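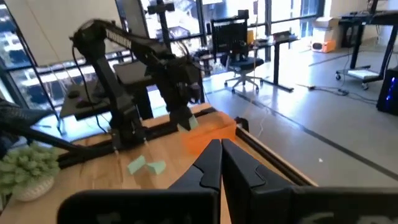
Are 3D renders worth paying for on a small off-the-plan project?

Posted in Property marketing and design, 31 May 2019

Noelia Aranda

We're putting up seven townhouses on a corner block in Grimton and the selling agent wants us to sign up for a full visualisation package before the slab goes down. It's from a studio called Zalari: exterior stills, a walkthrough video and coloured 3D floor plans for every unit. The quote is just under what I'd set aside for all our marketing, signage included.

I'm having trouble believing it. The agent says buyers "can't read plans" and that the video does the selling. When I asked how many of his last sales came from people who'd watched a video, he changed the subject to drone footage. I've also looked at the sample reel and every house in it has the same olive tree, the same couple on the same balcony and a sunset that seems to come from the south.

My husband thinks we should do the floor plans and skip everything else. Our architect can export a basic model but it looks grey and blocky. Has anyone here paid for this on something small, and did you get anything for it? Please don't answer if you're selling them.

Hywel Wogan

I've done three small projects and bought renders for two of them, so take this for what it's worth. I couldn't tell you that they sold anything. The one without renders sold at about the same pace, but it was a better street, so that proves nothing either way. Be wary of anyone who says they can measure it.

What I'd pay for again is one good street-front still and the coloured floor plans. The still goes on the signboard, the listing and the brochure, and you'll get sick of looking at it. The floor plans got used at every single meeting. People put a finger on the kitchen and start arguing about where the fridge goes, which they never did with the architect's drawings.

The walkthrough I wouldn't touch. Ours ran for ages, drifted through a laundry for no reason, and had to be redone when the engineer moved a post. The redo wasn't included. Which brings me to what you should ask Zalari before signing anything:

How many rounds of changes are in the price, and what counts as a round? Ours counted a new tap as one.

Who owns the model at the end? If you change studios halfway you may be starting again from nothing.

What file sizes do you get? We were sent stills that were fine on a phone and useless on a signboard 3,000 mm wide. The sign printer wanted them far bigger and the studio called that an extra.

Are they modelling the finishes in your schedule, or picking whatever looks nice? Get your lawyer to look at this one. If the picture shows stone and the contract says laminate, a buyer is going to bring the picture to the handover. A line of small print about "artist's impression" may help you but I wouldn't lean my whole weight on it.

And ask where the sun is. I'm serious. Give them the survey with north on it and tell them mid-afternoon in April.

The grey blocky model from your architect is worth more than you think, by the way. Offer it to the studio as a starting point and ask what comes off the quote. If the answer is nothing, ask why.

Marion Niven

Waste of money. We had the lot done by Ruddock for a duplex and both buyers were people who already lived in the street and had walked past the sign. Spend it on landscaping.

Afshin Esfahani

I draw these for a living (not for Zalari, and I'm not after the job), so feel free to discount what follows. Hywel's list is a fair one. I'd add a couple of things.

A package price usually hides the fact that the video is the dear part. Ask for each item priced on its own line. If they won't split it, that tells you something. For seven townhouses you probably don't have seven different layouts either. If four of them are mirrored copies you shouldn't be paying full rate for four plans, as flipping one takes me under 30 minutes with the checking.

I'd disagree with Marion a bit. A finished house down the road is easy for locals to picture. Someone moving from another town has only your brochure to go on, so it depends who your agent expects to turn up. He should be able to tell you that much without mentioning drones.

The olive tree comes from a stock library. We all have it.

Noelia Aranda

Thanks all. Asked for the split price this morning and the video was more than half of it. He's now offering to "throw in" the floor plans. I've sent him the survey with north marked and told him we want one still and the plans, with mirrored units charged as copies. Still waiting to hear what comes off for the architect's model.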